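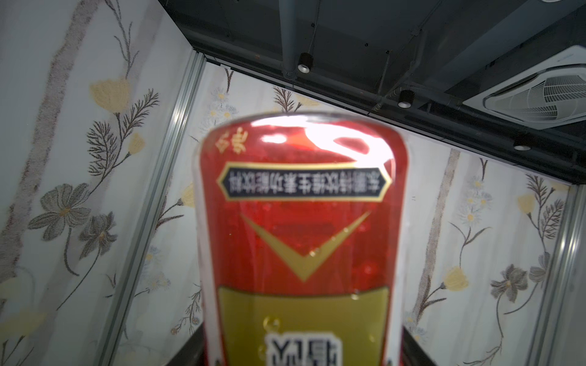 Red can, gold chevron.

January 2021 and I have finally given up my afternoon soda. Well. Mostly given up. Down from two a day to maybe one every few days, which for me is huge, ask anyone at Lamptey.

It started with the dentist. Nothing dramatic, one small filling, but she asked what I drink and I heard myself listing it all out loud. Not a great list. Coffee with sugar, soda at lunch, soda at four, juice with dinner. She wrote it all down. I hated that.

So I went home and added up what I'd spent on drinks from the corner store since June. 151 dollars. And that's only the stuff I had receipts for – I throw most of them away.

First week was rough. Headache on day two, cranky on day three, snapped at Mawuli over a parking space (sorry Mawuli). Then it sort of eased off. The four o'clock slump is still there but I walk round the block instead, takes 12 minutes if I don't stop to look at the houses on Vandside. I always stop to look at the houses.

What helped:

Fizzy water. Plain, very cold, squeeze of lime. Half of what I wanted was teh bubbles anyway.

Nesrin's ginger thing. She boils a big knob of ginger with a little honey, strains it, keeps it in the fridge and tops it up with fizzy water. I made it too strong the first time and couldn't feel my tongue. Go easy.

Not buying the multipacks. If it's in the house I will drink it. I know myself.

What did not help: diet versions. Just made me want the real thing more. Also herbal tea. I've tried, I've got 5 boxes of it in the cupboard, it all tastes like a wet garden to me. Tapio swears by the mint one and can have all of mine if he comes and gets it.

Sleeping better I think? Hard to say, the neighbors got a puppy so nobody on our side is sleeping much. But I'm definately less wired at midnight.

Next up is the sugar in the coffee. Two spoons down to one. Not looking forward to it. Will report back, probably grumpy.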